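Wiring and Connector Standardization, Gumede Street Electronics Workshop
Progress report to the Avham Fund, second reporting period
Prepared by Pilar Zapata, workshop coordinator

Status

Work packages 1 and 2 are complete. Work package 3 (low-voltage signal wiring) is in progress and will run into January. Work package 4 (documentation) has started. Spending is within the approved budget lines and no transfer between lines is requested.

Work completed

The connector inventory was closed in this period. It lists 1033 items across the parts drawers, the bench stock and the leads already in use. Each item is recorded by pin count, pitch, housing color and condition. Duplicate entries from the first report were removed, so the totals in the two reports should not be compared directly.

Replacement leads have been made up in two standard lengths, 100 mm and 300 mm. Both lengths were made with two, three and four pins. Every lead was checked for continuity and given a pull test before it went into stock. Leads that failed were cut back and crimped again, and any that failed twice were scrapped.

The crimp tool supplied under the Merken order arrived with the wrong die for the smaller contacts. Palesa Molefe arranged the exchange and the correct die is now in use. The delay affected the two-pin leads only.

Signal wiring and color code
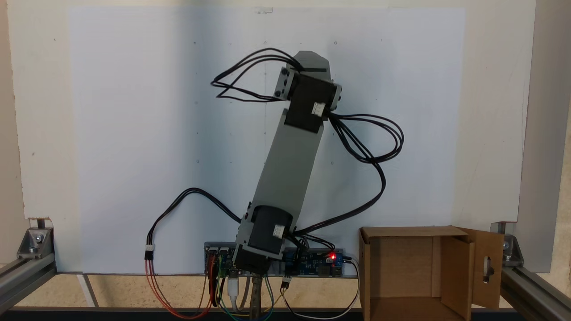
Lead colors are the main open item in work package 3. The draft code assigns red to supply, black to ground and yellow to signal, with orange held in reserve. Existing wiring does not follow it. At the white panel, a long black cable ends in a small white three-pin connector, and the wires on the other side of that connector are red and orange. Color therefore cannot be used to trace a circuit through the join. Joins of this kind will be labeled on both sides with the pin assignment, and the mismatched leads will be replaced when the matching stock has been made up. Jumper wires are outside the draft code for now and will be covered by a separate note in the wiring guide.

Slack is the second open item. The draft guide asks for enough free length to unplug a connector without pulling on its neighbor, and for excess to be tied back at a fixed point. A maximum bundle size has not been agreed. Katen has offered sample clips in two sizes, and these will be tried before any order is placed.

Problems and changes to the plan

Printed labels from the first batch lifted from the thinner cables within a few weeks. Wrap-around sleeves have been ordered as a replacement. The cost is covered by the consumables line.

The wiring guide was planned as a single document. It will now be issued as a two-page bench sheet and a longer reference file, following comments from workshop users that the draft was too long to consult while working.

Next period

Complete the three-pin replacement leads.
Fit sleeves to the 24 leads with failed labels.
Test the sample clips and settle the bundle size.
Issue the bench sheet and circulate the reference file for comment.

The updated inventory and the expenditure table are attached separately.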